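Borrowing and Returning a Handling Kit
Barincombe Learning Resources Service
Guidance for schools, libraries and community groups

Handling kits are boxed sets of small objects that may be touched and passed around by learners. The Service lends them to registered borrowers in Barincombe and Calthorpe. This page explains how to reserve a kit, check it on arrival, use it in a session, and pack it for return. Borrowers who have used the Service before should still read the section on sorting, which was revised in June.

Before you reserve

Your organization must hold a current borrower registration. Registrations are renewed once a year and may be checked by the person named on the original form. If that person has left, a new form must be submitted before any kit can be released.

The catalog currently lists 446 kits. Each entry gives the kit title, the recommended age range, the number of trays, the weight of the packed box, and any handling restrictions. Kits marked "Supervised" may be used only when an adult is seated with each group. Kits marked "Dry Room" must not be used outdoors or near sinks.

Reserving a kit

1. Search the catalog by subject or by kit title.
2. Select the week required. Loans run from Tuesday to the following Monday.
3. Enter your registration number and the address where the kit will be used, if this differs from your registered address.
4. Choose collection or delivery. Collection is from the Amadi building, side entrance. Delivery is available to addresses within the Calthorpe boundary only.
5. Submit the request and keep the confirmation notice.

A borrower may hold no more than 2 kits at one time. Requests for a third kit will be placed on the waiting list and will not be processed until an earlier loan has been closed.

Checking the kit on arrival

Open the box on a flat, clean surface large enough to lay out all of its trays. The inventory card is in the lid pocket. Work down the card in order and initial each line. Where the card gives a quantity, count the objects. Where the card says "loose fill," as it does for sand, gravel and shell fragments, a count is not required, but the level in the container should be compared with the line marked on its side.

Report missing or damaged objects by the end of the next working day. Faults reported after that time will be recorded against the current loan. Do not attempt to glue, clean or relabel an object. Wrap any broken pieces together in tissue, place them in the bag supplied, and leave the bag in the tray where the object belongs.

Setting up for a session

Lay out only the trays needed for the activity. The remaining trays should stay in the box with the lid closed. Food and drink must be cleared away before any tray is opened, and learners should wash and dry their hands.

Objects should be handled over the table, at a low height. Heavy pieces, including all rock samples over the size of a fist, should rest on the felt mat and be turned in place. Younger learners may use the plastic magnifiers. The glass lenses in the Birkow geology series are for adult use.

For group work, give each group one container and one type of object. Containers may be exchanged between groups, but objects should not be moved from one container to another until the sorting activity begins. Groups that finish early may draw an object or complete the comparison sheet in the teacher folder.

Sorting loose objects

Many kits contain small objects that become mixed during use. They must be sorted before return. A kit returned unsorted takes considerably longer to inspect and may not be ready for the next borrower.

Use open containers with firm sides. Shallow containers are suitable for counting pieces and for round objects that roll; deeper bins are better for stones and other heavy pieces. Containers of different colors make it easier for learners to remember where each type belongs. Any clean plastic containers may be used for this step, and borrowers are not required to use those supplied with the kit.

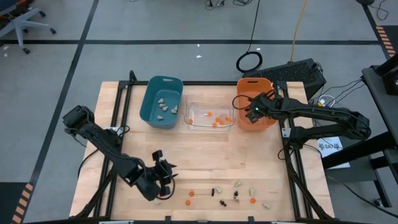 Beige rocks in a teal bin, with small orange balls in the clear container beside it.

Place the mixed objects in the center of the work surface and spread them in a single layer. Sort first by type of object, then by size if the inventory card calls for it. Color should be used as a guide only. Several kits include natural and manufactured pieces of similar color, and these are listed on separate lines of the card.

Once the surface is clear, check the floor, the seats and the folds of the felt mat. Count the contents of each container against the card. Two people should carry out this count separately for any kit marked "Supervised," and both should sign.

Objects that do not appear on the card should be placed in an envelope marked "Not Listed" and returned with the kit. They may belong to an earlier loan.

Packing the kit

1. Return each set of objects to its numbered tray. Rock samples go in the bottom tray in every kit.
2. Lay one sheet of foam over each tray before stacking the next.
3. Place the felt mat, folded once, on the top tray.
4. Put the inventory card and the teacher folder in the lid pocket.
5. Close both catches and fit the paper seal across the front one.

The lid should close without pressure. If it does not, a tray is out of order. Newspaper must not be used as packing, as the ink marks pale stone and unglazed pottery. If foam sheets have been lost or torn, replacements may be requested from the loans desk without charge.

Returning the kit

Kits collected from the Amadi building must be returned to the same entrance. Staff will check the seal and issue a receipt. Delivered kits will be picked up from the address given on the request, and the box should be left at the main reception with the return label facing outward.

Full inspection takes some 2 working days. The loan remains open during this time and counts toward the borrower's limit. A notice is sent when the loan has been closed.

Late returns and losses

An extension may be requested at any point before the return date, and will be granted if the kit has not been reserved for the following week. Late returns without an extension may lead to suspension of the registration for one term.

Ordinary wear is not charged. Lost objects are charged at replacement cost as shown in the catalog entry. Borrowers who wish to dispute a charge should reply to the inspection notice, quoting the kit title and loan number.

Page last reviewed: 26 July 2026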